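Packing the shopping - my notes, Trorimgate talk

Slide 5. Say hello, then straight on to bags. I keep a basket and a cloth bag on the same table and swap between them.

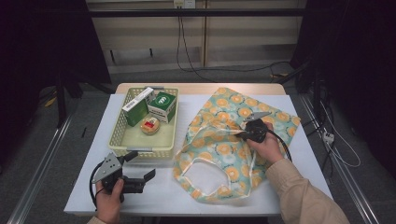 Boxes go in the basket first, anything soft lies in front - ask who does it the other way round! Then the Benmoussa story, 3 minutes at most.

Slide 6. Thin fabric, and why I like it: folds small, lives in my coat pocket.
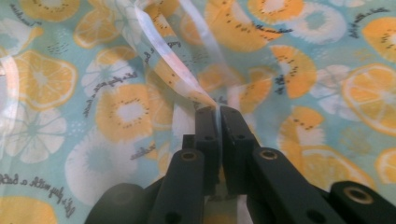

Fruit-slice print on pale blue

Questions, then over to Satish.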